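The robotics class at Pitstead meets in room 204, and for most of this spring it has had very little to do with anything you could trip over. Three students share each workstation. They write a pick-up routine, run it in a simulated home, change a number and run it again. The school bought into a course package called Javura, and the brochure promises "job-ready skills." I went in April to see which job.

Vusumuzi Maluleke, who teaches the class, has heard the question before. He spent years fixing packing lines at Nurmont and doesn't oversell what his students do. "They learn to be wrong quickly," he told me. "I'm not sure what else I can promise."

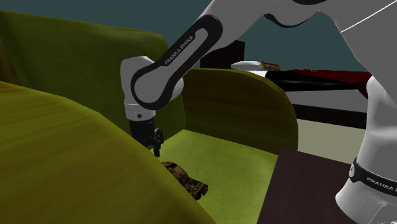 Picking a small thing up off a chair is the assignment that eats the most class time. It sounds like a chore for a toddler. In the simulator, a white Franka arm leans in over an olive armchair, its two black fingers hanging just above the seat, and a lumpy brown object lies on the cushion below them. The armrests are the trouble, one student said. Her team had spent two afternoons on the approach path and was still arguing over whether to come in from the side or straight down.

I liked the arguing. I am less sold on the scoring. Javura grades each run pass or fail, and I watched a team nudge a setting back and forth until it passed, then move on without a word about why. Maluleke makes them keep a notebook for that reason. Some of the notebooks were thin.

Then there is the matter of the real arm. Pitstead doesn't own one. The Matlala contest, where the class hopes to send a team, does, and it allows three tries on the actual machine. Maluleke expects the first to go badly.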